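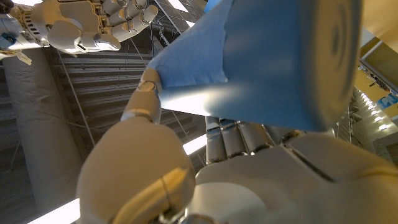 Blue paper towel, thumb and corner.

Home | Forums | Adventure & Visual Novels | Search | Log in

Troltville: is the second route worth it?
Print this thread | E-mail to a friend

qianru_y
Finished my first run of Troltville last night and got the train ending. The menu says I've seen 45 percent of the text. Before I go back in for the Lirkberg route, does it get any better at letting you skip scenes you've read? I sat through the soup dinner twice already and I don't even like those people.

metwally_fan
Hold the right trigger. It skips read lines and stops at new ones. The catch is that the August chapter counts as unread if your hat is different. Yes, the hat.

siham.o
Do Lirkberg. It's the better half of the game and I'll fight anyone over it. The inspector gets a personality, the music stops being one accordion, and the murder makes sense.

helmy_saves
The murder does not make sense. It makes sense if you accept that a man can row across a lake in a tuxedo and be back before dessert. I have 162 saves in this game and in every one of them that is stupid.

siham.o
He says in chapter 2 that he rowed in school. You skipped it, didn't you.

helmy_saves
I may have been holding the right trigger.

Nataša L.
Going to disagree with both of you. Udamska was a better game with the same twist and half the menus. Troltville is what happens when a studio gets money and spends it on weather. Very nice rain, though.

siham.o
Udamska has a maze in it. You lose the right to mention menus.

Nataša L.
The maze is optional if you kept the candle.

qianru_y
Which candle

marwa_c
For the original question: save before the phone call, pick "let it ring," and you land in Lirkberg without the dinner. My file is slot 638 because I never learned to overwrite. Don't patch first, the new version moves the phone call to after the soup.

qianru_y
It updated while I was reading this. See you all at dinner.

helmy_saves
Wear the same hat.

Last post: 29th December

Contact us | Copyright Metwally Boards | Back to top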